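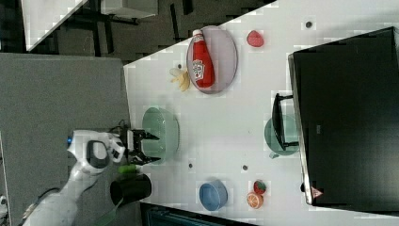

How do you clean plastic play food without spoiling it?

Wipe it over with a damp cloth and a drop of washing-up liquid, rinse it, and let it dry all the way before it goes back in a closed tub.

Helto workshop notebook
5/23/25
Sewwandi Karunaratne

We use cookies to remember your display settings. Accept / Manage

Right, kitchen table notes, because I said I'd write them up and I've been putting it off. The play kitchen stuff has been living in whatever box was nearest and I finally went through the lot. The list I inherited says 41 pieces. I got to the end and was 2 short, went through it again, and found the pair of them inside the teapot (of course). So the list is right, for once, and I've initialled it.

The plan for Helto is still the pretend-supper table: a few dishes, a bit of fruit, one or two things that look like they belong in a kitchen cupboard. I like the ketchup bottle best of everything. It's a silly bright red and it sits on the lavender plate as if somebody was about to serve it for dinner. I keep thinking it ought to stand up beside the plate like a normal ketchup bottle, but it looks so much better lying down, and it's easier to spot that way too, so on the plate it stays.

Fruit next. The banana is the fiddly one. Its peel is pulled back, and the flaps catch on things in the tub, so it should go in last and on top. I've put it next to the plate for now. The strawberries are confusing if you aren't paying attention, as there's one off by itself up past the plate and another that keeps company with the orange half. On the list they were both down as "strawberry, red", which is no help to anyone! I've changed it to "strawberry (plate end)" and "strawberry (orange end)". Vernon Caron thinks this is overdoing it. Vernon also put the orange half away with the saucepans in November, so I'm not taking notes from Vernon on labelling.

Bowls. We've got a green one and a blue one out, and I'd like to keep the pair, they look nice on the white. I tried them right next to each other first and it was all a bit samey, so they've been moved apart. Blue near the orange because the colours sing together (sorry, but they do).

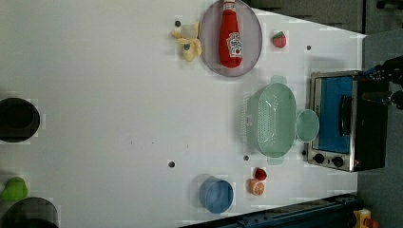 Photo: S. Karunaratne / Helto notebook

Colander version. I love this one, the mint green is lovely and the little tab handles make it easy to pick up. The lid is the same green and I never know where to put it. Leaning against the colander it slid off whenever the table was knocked. Flat on the table and tucked against the side is better, though it does take up a lot of room. Could go underneath? Try it next time.

The perforated sides are a pain to clean, by the way. Crumbs of I don't know what. An old toothbrush gets into the holes and a cloth won't. I did it in the sink in the Zirton kitchen, and left it upside down on a tea towel while I had lunch.

I've kept the toaster oven at the end, past the colander, and it does make the whole table feel more like a kitchen. It's heavier than it looks, so please ask for a hand before shifting it. The two knobs at the bottom were sticky with something jammy and I've given them a good go with the washing-up liquid on a barely damp cloth. Do NOT spray anything on it. Vernon has the manual, or says he has.

Things I want to decide about the table generally:

Plate or no plate under the ketchup. Plate. Decided.

How much white to leave. I'm greedy and I always want one more thing out, then I look at it from the doorway and it's a jumble sale. The layout I'm happiest with has a decent gap between the fruit at the top and the fruit at the bottom, with one large green thing in the middle and the blue thing by itself. If you want to add something, swap it for something that's there already.

Tubs. We've been using the Gandik ones with the clip lids and they're fine, only the clips go brittle and I've thrown 3 away this year. The big tub with all the crockery in it nearly had my wrist off. I weighed a smaller one, fruit only, and that came to 534 g with its lid on, perfectly manageable, so I'd rather have several little tubs than one enormous one. Plates can go flat at the bottom of the crockery tub with a bit of kitchen roll between them. The lavender one has a faint scuff I'd like not to make worse.

Quintela have a vegetable set I've got my eye on, there's an aubergine in it and some peas in a pod. Haven't asked about the price. I'd quite like a lemon as well, we've no yellow apart from the banana and it's a very pale yellow at that.
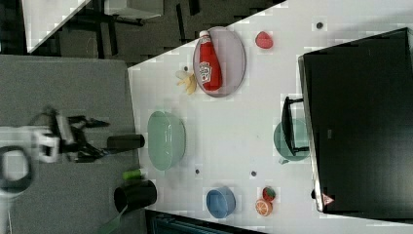
Green bowl in the middle, blue bowl and orange half below, ketchup on the plate as usual.

I think I'd happily use this layout for the rest of the run. The teal plate has crept in over by the monitor and I'm in two minds about it: nice colour, but it fights a bit with the green. Maybe it swaps with the lavender one on a day when the ketchup's off duty.

Also there are those small holes in the tabletop. Small bits of dirt settle in them and a cloth just drags more in, so it's a cotton bud job. I did the one beside the banana and the one under the green bowl and then got bored. Somebody else can do the rest.

The black mug belongs at the table edge by the carpet side and I'd like it left there, though I'm aware that edges are where mugs go to die. If it does come down, the carpet's forgiving.

To do, when I'm next in:
- cotton buds (we're out)
- new label for the fruit tub, current one says "FRIUT"
- find out if the teapot lid is the one in Vernon's drawer
- try the lid under the colander
- ask Quintela about the vegetables, and a lemon if they do them singly

Vernon's just read this over my shoulder and says the blue bowl would be better up by the plate. I've said he can try it once and then put it back.

Recent entries
Tea towels, hooks and the wrong screws
Gandik tubs: which lids fit which
Zirton kitchen sink, again
Saucepan shelf, before and after
Helto supper table, first go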